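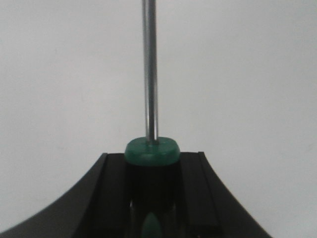
Fliltau, 11 December 2020

Figure 4. Screwdriver held by the handle between the flared fingers, seen from the wrist camera during the grip comparison.

4.2 Holding hand tools: flared fingers against flat pads

The block tests in Section 4.1 told us which fingers could hang on to a cube. Hand tools are a much more interesting problem. A screwdriver handle is round in some places and shaped in others, the weight sits unevenly along its length, and a small twist at the handle becomes a large swing at the tip. We were keen to see how far a plain two-finger gripper could go with no force sensing at the fingertips, and the answer pleased us a good deal.

We compared two sets of fingers on the same Soltance arm. The first set was the flat pads that came with the gripper. The second was the Quiroga set, which flares outward along the outer edge and has a straight rail down the inner side of each finger. Figure 4 shows the Quiroga fingers closed on the black part of a screwdriver handle, with the green cap resting slightly above their top edges. We call this the collar grip, as the wider cap gives the fingers something to stop against if the tool starts to slide down through them.

Each finger set was tried on 14 tools. For each tool we ran the same routine: close on the handle, lift, turn the wrist a quarter turn each way, press the tip lightly against a rubber block, and return the tool to its stand. A trial was counted as a hold if the tool came back to the stand without the arm having to be stopped. We did not ask for a perfect return. A tool that had turned a little in the fingers but could still be set down was fine by us, and we logged the turn separately.

The lift was easy for both sets. Even the flat pads managed it with every tool, including a stubby driver that we had privately written off. The press was where things got lively. With flat pads, round handles tended to roll as soon as the tip met the rubber, and once rolling began it rarely stopped. With the rails, the handle had two straight edges to settle against, and most of the rolling was gone. The Quiroga set held 13 of the tools through the whole routine. The one it lost was a thin precision driver, too narrow for the rails to meet it squarely. A thinner rail might fix this, and we would love to try one.

Closing speed mattered more than we had guessed. At the controller's default speed the fingers met the handle one slightly ahead of the other, which nudged the tool sideways before the grip was complete. Slowing the last part of the close cured most of that. The Wonditz controller lets the speed be set in stages, so this was a one-line change, and we kept it for both finger sets so that neither had an advantage.

The wrist camera earned its place here too. From the wrist, the shaft shows up as a bright line against a pale backdrop, and that made the tilt of the tool very easy to measure – far easier than from the side camera, where the arm kept getting in the way. We fitted a straight line to the shaft in every image and took its angle as the tilt. Polished shafts gave strong highlights along their length, and at first the fit would jump from one highlight to another. Fitting both outer edges and taking the middle settled it nicely. The tip is out of view in images such as Figure 4, so the method says nothing about where the tip is, only which way the shaft points. Tip position was taken from the side camera whenever it had a clear line of sight.

We also left the flared set closed on a single screwdriver for up to 48 minutes, checking the tilt as we went, and found no drift larger than the error of the line fit. The flat pads had not been given this longer test when the rig was needed for the pliers in Section 4.3, and we hope to include it in the next round, along with handles that have been lightly oiled.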